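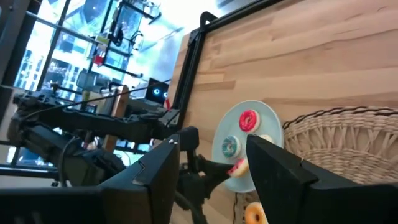
Handout 4: Pace notes and the co-driver's job

Read before the session. Bring a pencil, and a second one for when the first goes under the seat.

What pace notes are for

A stage rally is driven against the clock on closed roads that the crew has seen only a few times. The driver can't remember every bend, and drivers who say they can should be treated with caution. The notes describe the road ahead, and the co-driver reads them aloud a corner or two early.

The numbering used on this course

We grade corners from 1 (very tight) to 6 (nearly flat out). Some crews number the other way round. Either system works, provided both people in the car are using the same one. Hairpins are called as hairpins and get no number.

Distances are given in metres between the end of one corner and the start of the next. "50" is a short breath. "600" is long enough to find your place again, and most of you will need it.

A worked line

L4 tightens 3, 50, R5 over crest, don't cut, 600, hairpin left

Read it out at normal speaking speed, then at the speed you would need if the car were already at the crest. Students usually discover here that "tightens" must come before the corner. Called halfway round, it is merely commentary.

Recce

On the first pass the driver dictates and the co-driver writes. On the second, the co-driver reads back and the driver corrects. Keep to the road speed limits throughout. Organisers do check, and a penalty collected before the start is a hard one to explain to the service crew.

Leave a blank line between entries. Write no more than 12 lines to a page — the car will be moving and your handwriting is worse than you think.

Practical work

We will use the Ledham forest loop, Bavix section only. The road was regraded in February, so any notes handed down from last year's group are now historical documents.

Work in pairs. Produce a full set of notes for the loop, swap with another pair, and read theirs back from the passenger seat. Marks are given for timing and clarity. Volume earns nothing.

Hand in the original notes, crossings-out included, by 19 November 2019. Fair copies will be returned unmarked.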